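Bench Notes | Workshop Log | Search | Older entries

Filed under: Enclosures and Panels

Monday, 4:10 pm

Second lot of Kado rear panels arrived from Sundavport. Black molded plastic, same outline as the first lot. Packing list says 100. Mahfuz is doing the full count tomorrow.

Checked flatness on 2 panels from the top layer, ribs down on the surface plate. Both rock slightly on one diagonal. First lot did the same until it had rested out of the carton overnight, so no conclusion yet. Left both on the plate under the cover, marked A and B.

Mass on the small scale: A is 179 g over the drawing value. B not weighed, battery died. Drawing value is old — it predates the thicker rim — so the drawing is the first suspect.
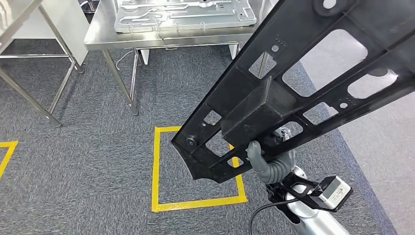 Rim finish needs a line in the inspection sheet. The current sheet says "no visible marks," and by that rule we would reject most of what we have. Slight scuffing on the matte face, as on this panel, I would pass. Anything that catches a fingernail, fail. The raised rim around the round hole gets its own check: run a finger around the boss and feel for flash. Same for the rectangular windows, inside corners only. The short row of tiny holes left of center is a look-through check against a lamp.

Fastener near the tip: torque not checked today. Stavros has the low-range driver.

Storage. Panels stacked flat rub at the block in the middle, which sits proud of the ribs. Propose standing them on the long edge in the Peno racks with card between. Khunthong quoted dividers, minimum order 1000 — too many. Will cut card here.

To do:
- reweigh A, weigh B
- flatness again in the morning
- new wording for scuffs, send to Mahfuz
- ask for the current drawing

Comments (3)

Mahfuz Ranasinghe: Wording is fine by me. Add which light to use, the window side hides scuffs.

Stavros Vasić: Driver is back in the second drawer. Low-range only, the other one still reads high.

Mahfuz Ranasinghe: Card between panels, yes, but not the waxed kind. It left a film on the last lot.

Previous entry | Next entry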